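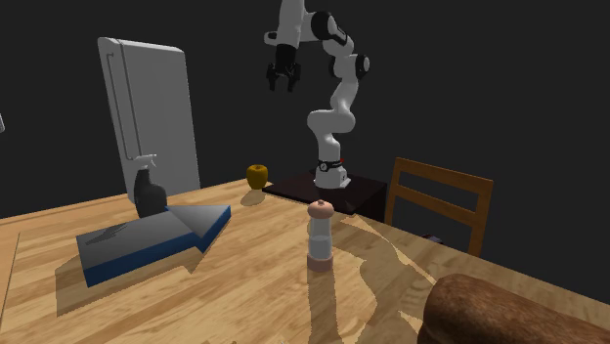 Mom says I'm nuts to take the Inville job, nineteen miles each way and the bus only goes twice before noon. She said it on the phone before I even had my coat off. Told her I haven't said yes. Which I haven't. Letter still on top of the fridge.

Saturday, late. Tired. Pros: more money, no weekends, away from the Brutcombe office and that awful carpet. Cons: the bus, the bus, the bus. Also I'd miss the bakery. Is that a reason? Feels like one at 9 at night.

Did the numbers again on the back of the gas bill. Twenty more a day after fares, less if I buy lunch, and I will buy lunch.

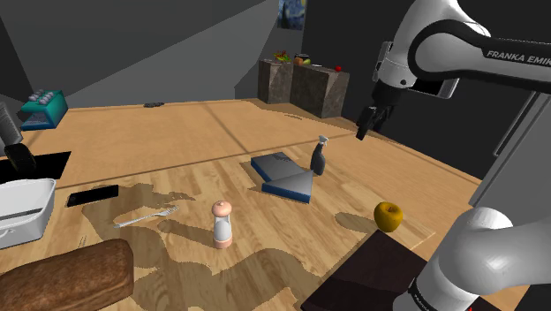 Take it and quit whining, was my brother's whole advice, then he wanted to talk about his Koyama bike for half an hour. Might buy it off him. Could ride as far as Staltlow and catch the train there?? Need to look up the times. Hills though. And winter.

Laundry not done. Forgot to call the dentist agian. Ate cereal for dinner, the stale kind, standing up.

Keep going back to the interview. The five of them in a row, all nice, one laughed at my joke about the parking. Liked the windows. Liked teh quiet. 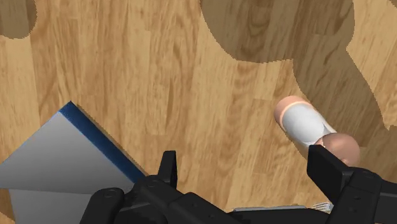

My sister texted just now that I always do this, make the list and then lose the list. Fair. She thinks they'd wait till Wednesday if I asked. Will ask. Or just say yes. Shoes by the door, set alarm, bed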